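Braided Harvest Loaf for a September Table

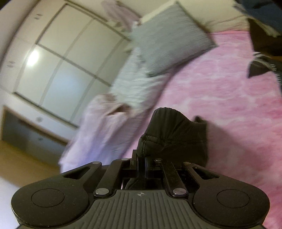
Many families bake a sweet braided loaf to mark the end of harvest, and the version below follows the one Tayla Baxter taught at the Pastia bakery. The dough is enriched with egg and butter and needs two rises. It must be covered for both, and the cloth should be smooth and lightly floured. A cloth that is bunched, like the dark garment over the pink and white bed covering, leaves creases in the surface of the dough and traps flour in the folds.

Ingredients

700 g bread flour
6 g instant yeast
10 g salt
90 g sugar
2 eggs, plus 1 for the glaze
300 ml milk, lukewarm
80 g soft butter
Grated peel of 1 orange

Method

1. Mix the flour, yeast, salt and sugar. Add the milk, two eggs and peel. Knead for ten minutes.

2. Work in the butter a spoonful at a time. The dough will look greasy at first — keep kneading until it is smooth.

3. Cover and let rise until doubled. At a cool room temperature this takes two to three hours.

4. Divide into three equal pieces. Roll each into a rope 48 cm long. Pinch the ropes together at one end, braid loosely, and tuck both ends under.

5. Move to a lined baking sheet. Cover and let rise for 45 minutes.

6. Brush with beaten egg. Bake at 180 C for 35 minutes, turning the sheet once. If the top browns early, lay foil over it.

Hiding the coin

Some households put a coin in the loaf. Wrap a whole almond in parchment instead and push it into the underside after baking. Tell guests before slicing.

Storage

Cool completely on a rack. The loaf keeps for two days in a closed tin. To freeze, slice first and wrap in pairs. Stale slices can be toasted or used for bread pudding.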